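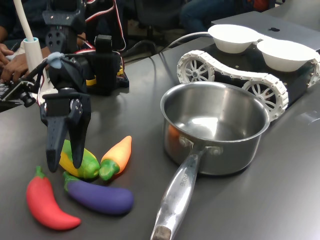 Toy vegetables, black arm, gray table

ok soup thread. long one. been asked three times this week how I do weekday soup for two people without eating it till the next month so I'm just going to type it all out before the bus

Background - we moved to Sarkley in the fall, kitchen the size of a closet, one good burner and one that thinks it's a candle. Everything below assumes one pot. If you have a big stove, congrats, mute me

First thing. Most soup recipes are for six or eight. I don't have six or eight. I have me and Tapio, and Tapio has a sandwich at work at 3 pm and comes home saying he's not hungry and then eats anyway

So. Veg by weight, not by "two medium carrots". What is a medium carrot. I weigh 700 grams of peeled veg total, whatever's in the drawer, and that's dinner for two plus one lunch. Write it on the cupboard door, I did, in pencil

Onion doesn't count in the 700. Garlic doesn't count either. Potato counts

Water just to cover and then a bit more. Don't drown it. You can add water at the end, you can't take it out (well you can, you boil it off, but then the carrots are baby food and it's 9 at night)

Salt early, a little. Then again at the end. I used to do all of it at the end and wonder why the broth tasted salty and the potatoes tasted like nothing

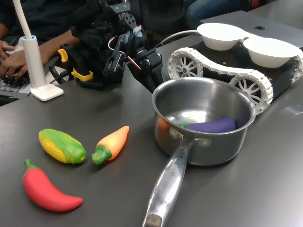
Corn, carrot, red chili, one saucepan

On chili since someone will ask. One dried one, whole, in at the start, fished out before serving. Fresh I only use if it's going straight in the bowl. Elsa puts in fresh AND dried and then complains at the table. Every single time

Corn - frozen is fine. Better than fine in January. Goes in the last five minutes. If you've got a cob, cut the kernels off and boil the bare cob in the pot with everything else, take it out later, the broth goes sweet. Got that from Elsa Kauppinen, same Elsa, credit where due

Carrots go in first, with the onion, in fat, before any water. Lid on. Ten minutes low. If you skip one step in this thread don't let it be this one. Boiled carrots taste boiled. Sweated carrots taste like somebody was home all day

Butter or oil? Either. Butter if the soup's staying white or yellow, oil if tomato's going in. I have no argument for that it's just what I do

Stock cubes. Yes. Half of one. The whole cube is for people making a full pot. I get the plain ones at Pesonen, 85 cents for a sleeve, bottom shelf next to the matches. The ones at eye level cost more and taste of celery

Somebody in replies says cubes are cheating. ok. Come over and make stock on the candle burner

Bones - if there's a chicken on the weekend the carcass goes in the freezer in one of those Plaslow boxes with the gray lids and I use it when I have a whole evening. Which is hardly ever. There are currently 2 carcasses in there and no room for ice cream, I am aware, I have been told

Timing, for the people who like timing:
onion + carrot in fat, lid on, 10 min
potato and everything hard, stir, 2 min
water, half cube, chili, bring up, turn down
20 min or till a knife goes thru the potato
soft stuff and frozen stuff, 5 min
off the heat, lid on, leave it alone while you find the bread

That last bit matters. Hot soup straight off the boil tastes of hot. Give it a few minutes 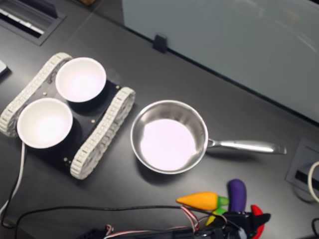

Portions, which is where the leftovers problem really starts. I used to bring the pot to the table and we'd both go back for "just a bit" and there went my lunch. Now I ladle everything in the kitchen and the pot never leaves it. Get your bowls out before you start ladling, side by side, plain round white ones the same size like these two, and fill them both in one go so you can see when they match. What's left in the pot goes straight into the lunch jar, lid on, gone, it isn't food anymore till tomorrow

Matching bowls sounds fussy. We had one deep one and one wide one for years and I could never tell who had more. There were discussions

Blending - I blend half. Take out a couple of ladles, mash or blend, pour back. Thick soup, still has bits. All the way smooth and Tapio asks where the soup is

No blender? Potato masher in the pot, five or six goes. Done

Toppings, in order of how much effort I have left:
black pepper
stale bread in a pan with oil
spoon of yogurt
fried egg (yes on soup, try it on potato leek)

Last year I kept a notebook of every soup we made. Quit in spring. Best page in it says "parsnip, too much, never again" and then two pages later parsnip again with a star. No idea what changed. Didn't write it down

Fridge life. Three days and I stop trusting it. Anything with fish, next day only. Potato soup goes grainy in the freezer so I don't freeze it, lentil freezes great, make double lentil

Lentils btw - red ones, a handful in any vegetable soup that came out thin. 15 min and they fall apart. Fixed more dinners for me than salt has. Rinse them first or you get the foam
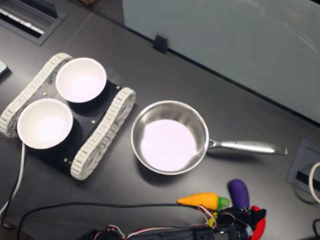
Two white bowls

Q from dms, can you do the 700 g thing with only root veg. Yes but put something sour in at the end. Lemon, a splash of pickle brine, vinegar off the beets. All roots and no sour and it just sits there in your mouth

Q, what about cabbage. Shred it thin, goes in with the potatoes, open a window

Q, how much bread. Up to you man

Oh and the group. A few of us swap soups on the first of the month, it's called the Gurus, name was a joke and then it stuck to the group chat. Jar of yours for a jar of somebody else's. Last one I came home with barley mushroom that I've been trying to copy ever since. Mine's missing something. Dill? it might be dill

If whoever made the barley one is reading, please just tell me what's in it

Typo up there, I said first of the month, it's the last one of the month. Sorry. Don't turn up with a jar on the first

Bus is here. Will do bread in a separate thread, and the pea soup one, I know, I owe you pea soup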